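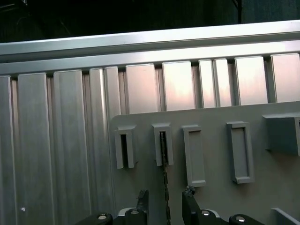
Bench top, ribs and rear rails, with the flat grey plate on the right.

Cleaning and fixturing on a ribbed metal work surface

I took over a bench with a ribbed metal top and two parallel aluminum rails along the back edge. Two problems. The grooves hold fine chips and a brownish film that a shop vac does not lift. Also, I want to lay a flat plate over part of the ribs as a reference surface, and I do not know whether to clamp it to the ribs or to the rails. The ribs are not all the same width, so the spacing of any clamps will be uneven. Loads are light, mostly small brackets.
Posted by Sydorenko

Vacuum first with a crevice nozzle, then run a nylon brush along each groove toward the open end. Do not brush across the ribs - it only moves chips into the next groove. For the film, use a neutral cleaner on a damp cloth wrapped over a plastic scraper. Stay away from oven cleaner and anything else caustic, as it etches aluminum. Wipe with plain water and dry at once.

For the plate, clamp to the ribs only. Rails on this type of bench are usually bolted on after the top is finished, so they are not a reliable reference for height. Before clamping, check both faces for burrs with a fine flat stone and set the plate down on clean ribs. Press each corner. If it rocks, something is trapped underneath or the plate is not flat. Two clamps at opposite corners are enough for brackets. If you need finer than 0.1 mm, measure with a dial indicator after tightening, as clamps can bow a thin plate.
Posted by Prullance

I just use wet sandpaper, 2000 grit, on the tops of the ribs and it comes up nice. Never bothered with the grooves. Double sided tape for the plate.
Posted by Okora

Tape adds thickness and it creeps. Fine for holding a template, wrong for a reference surface. And sanding by hand will round the rib edges over time.
Posted by Prullance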